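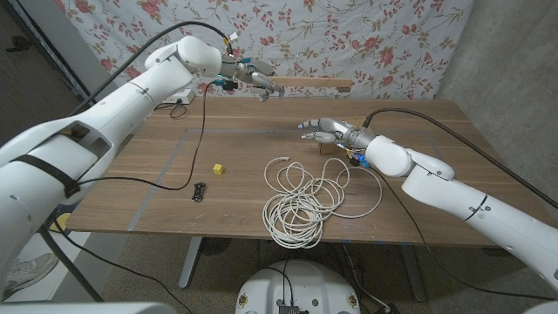
Tuesday, April 21, 2020. The planner and the cable

I arrived at Berwood at eight and the room was cold again. I made tea, started both arms, and read what I had written here on Friday. I had promised myself to touch only the planner and leave the perception in peace. I kept this promise until eleven.

The trouble is still the coil. For the planner, the white cable on the table is one obstacle, a kind of swollen box drawn over all the loops. So the right hand, which must go over it, takes a very high and very slow path, and the left hand waits. In February I thought this was acceptable. Now that we want both arms to move in the same plan, the waiting costs us too much.

This morning I changed the obstacle from one box to a chain of small spheres, which follows the densest part of the coil and ignores the loose strands. The strands are soft, and if a finger brushes one of them there is no harm. Jean Farquharson did not like this when I explained it on the phone. She asked what happens if a strand goes round a finger and the arm pulls. It is a fair question. I have added a limit on the wrist force, and above it the controller must stop and ask for a new plan. I set the limit at 9 newtons and will probably lower it.

The yellow cube is found every time, even with the lamp off. The small black thing beside it is found when it wants. The wooden block I count as solved.

After lunch I worked on the wrist views. Herasine, our labelling tool, has a new version which lets me scroll through the wrist stream and the head stream together, on one time line. It is a great help, although it forgets my key settings each time I close it. I wrote to Midumley about this, politely.

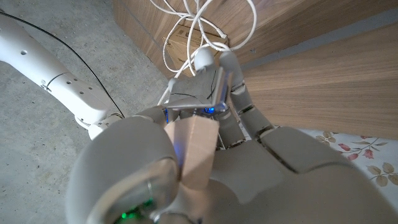 Wrist view, metal piece between the fingers, white cable behind.

I looked at this one for a long time. The segmentation gives the metal piece and the cable strand the same label, and I can understand why, for the strand comes down past the fingers and seems to be joined to it. But the reflective edges also confuse the depth, and the mask grows into the fingertip. I tried to cut away the hand with the kinematic model before the segmentation runs. It works better if I make the model of each finger a little thicker, by 2 millimetres. With 5 it eats the object also.

Menzies wants the grasp label to be decided by the software alone, without a person to check. I am not against it, but not this month.

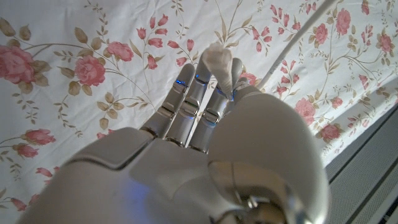 Soft white wad in a two-finger pinch, over the rose fabric.

White on a pale print, so I expected a poor mask, and I was a little surprised. The outline was clean at the upper fold and wrong only at the lower part, where it goes down between the fingertips. The roses gave me more work than the wad did — two of the pink ones were proposed as objects to grasp, with high confidence. I have put a test in the code which refuses any candidate that has no height above the surface. It is a simple test and I should have written it long ago.

Before I closed, I ran the planner on the recorded states, old obstacle against new. The paths over the coil are lower, and in none of them does the wrist turn the long way round. On the real arms I have not tried it. Tomorrow I will do it at quarter speed, with my hand on the stop button.

To remember: send Jean the force plots, save the Herasine keys to a file, buy milk.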